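Savuver Drinks Service Project
Minutes of the fault review meeting, June 3, 2022
Held in the small meeting room, Wornum building

Present: Sarla Bhatt (chair), Macario Bermúdez, Yolotzin Beltrán, Matvii Tkachuk (minutes)
Apologies: Ximena Arellano, at Brivden collecting the replacement wrist

1. Minutes of the last meeting
Agreed, once the word "flawless" had been taken out of item 4. Macario asked for it to be noted that he never said it. Noted.

2. The left arm stoppage
Yolotzin took the meeting through the log. The left arm was carrying a cup to the tray when the wrist joint lost its position reading. It should have stopped where it was. It went on turning for 3 seconds, tipped the cup over and pressed it into the table until the force limit cut in. The limit is set at 80 newtons. Sarla asked who had chosen 80. Macario said it was inherited from Salinas, where the arm used to lift boxes. Sarla observed that we do not serve boxes.

Nobody was inside the taped line at the time and there were no injuries. The cup has been retired.

Yolotzin believes the cause is a worn cable inside the wrist. Matvii believes it is the connector, as he did in November. Both will be sent to Brivden with the old wrist, the cable and the connector that is, and the workshop can settle it.

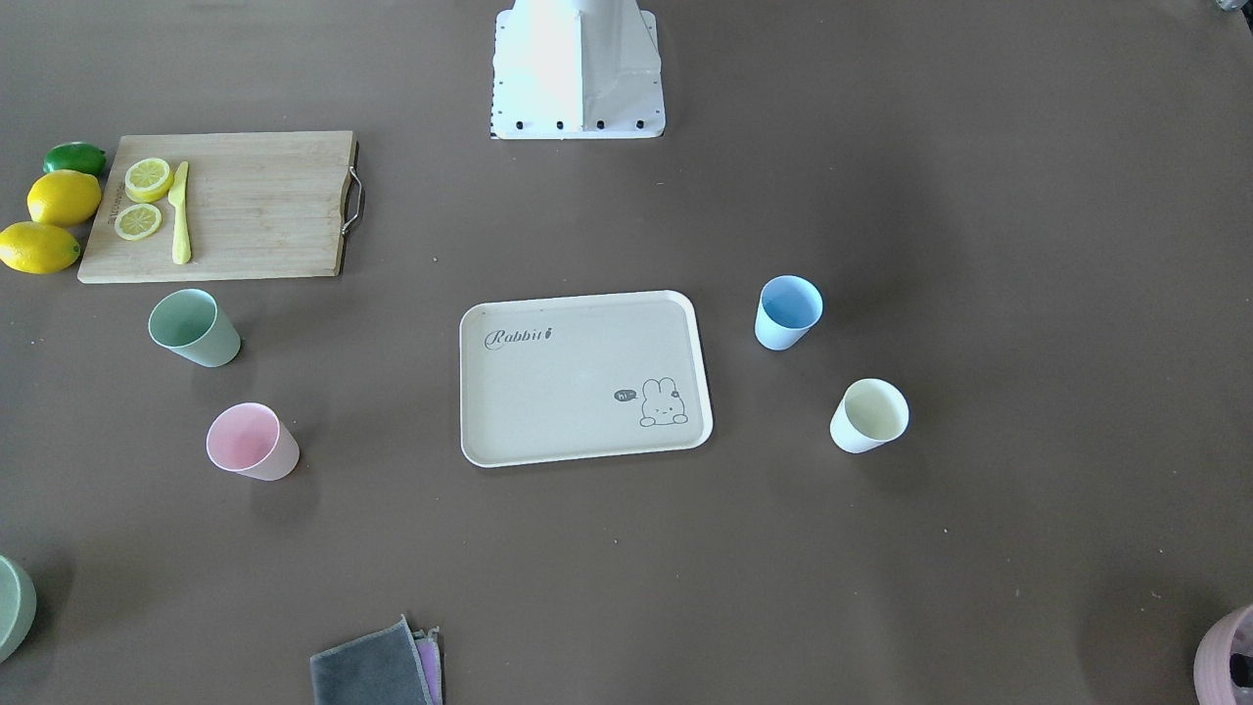 The emergency stop was the longer discussion. The button worked when pressed, but it was pressed late, the operator having first tried the pause command on the screen. Pause waits for the current move to finish, and the current move was the trouble. Macario felt the two looked too much alike on the screen and that anyone might have done the same. Sarla agreed and asked for the pause command to be made smaller or, failing that, to be given an honest name. She also wants the knife dealt with. The lemon task has it lying on the cutting board beside the slices, and an arm that has lost track of its own wrist should not be within reach of a blade of any length. Yolotzin pointed out that the arm is not asked to cut anything at present and the slices are done by hand beforehand. Sarla said in that case the knife would not be missed.

Actions:
Yolotzin to bring the force limit down to 15 newtons for all table work and test it with plastic cups.
Macario to make a wrist reading fault trigger a full stop of both arms.
Matvii to take the knife off the layout sheet and lock it in the tool drawer.

3. Base fixings
Matvii checked the bolts on the foot plate after the stoppage and found none had moved. He would like this recorded as good news, there being so little of it. The check goes on the morning list from now on.

4. Fault reports
The log for the past month holds 44 entries marked "odd noise". Yolotzin has read all of them. Most give no time, several give no arm, and one says only "again". It is possible that the wrist was complaining for weeks and we were all too polite to ask. The form will now require a time, an arm and a joint before it can be sent. Macario asked whether there could still be a box for general remarks. There can, but a short one.

5. Return to work
No powered running of the left arm until the new wrist is fitted and Ximena has signed it off. The right arm may run at reduced speed with two people present, one of whom keeps a hand by the red button and leaves the screen alone.

6. Any other business
Macario asked if the visitors' demonstration could go ahead. Sarla said no. Macario asked if it could go ahead with one arm. Sarla said she would think about it, which Macario asked to have minuted as a yes. It is minuted as written.

Next meeting when the wrist is in.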